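Uliana Antoniuk does not believe in the office mini fridge, and she has had to look after one for most of a year.

"People say it saves space," she says. "Saves it from what? You get a table, you get a cloth for the table, you get a cord going down to the floor. A shelf in the kitchen would have done."

She runs supplies for Lustum. The fridge cost 204 dollars in December, and the argument for it was that staff would stop walking downstairs for lunch. I asked if they had.

"Some of them. The rest walk down anyway, for the coffee."

Her colleague Edem Dramani is kinder to the thing, up to a point. He likes the shallow dimples on the inside of the door. "I wipe them every Friday and I still couldn't tell you what they're for," he says. The freezer shelf he calls decorative.

And the eggs? Dramani boils them at home and brings them in. He claims they keep better cold. Antoniuk says he has never checked, and he doesn't argue.

I had expected at least one of them to defend the red-and-white checkered tablecloth. Antoniuk bought it to hide a scratched tabletop. "It looks like a pizza place," she says. "I'd take it off tomorrow, but then I'd have to sand the table."

Would she buy the fridge again? "Ask me when the bill for the next one comes."
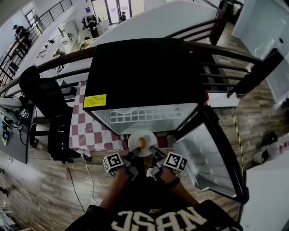
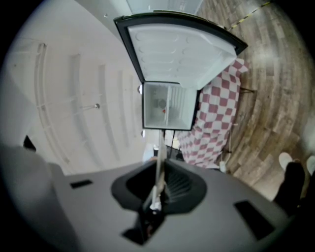 The mini fridge with its door open, beside the checkered cloth. July 2019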